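kgautam
My gran's quilt has split along a seam, almost 11 inches. Do I use the machine or do it by hand? I've got 18 days before my sister wants it back.

pumetti_pushpa
By hand! Small stitches, waxed thread, and go slowly.
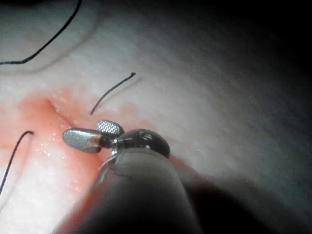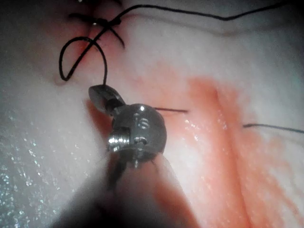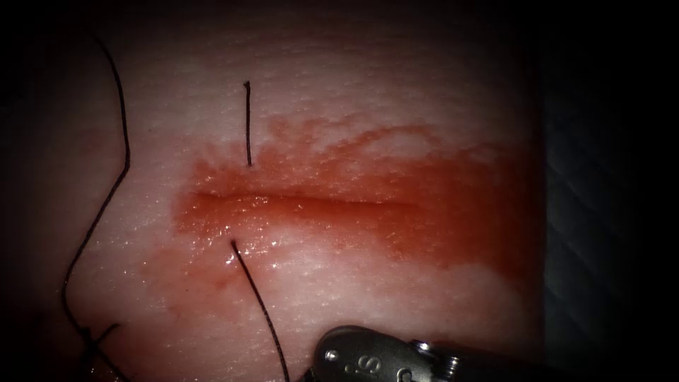
Black thread in the last one

aarti_g
Disagree with Pushpa, wax leaves marks on old cotton. I'd tack it first and then machine it – took me an evening.

pumetti_pushpa
Never had a mark in 13 quilts.

kgautam
Right, by hand then. Is ladder stitch ok?

aarti_g
Fine, but test your thread on a scrap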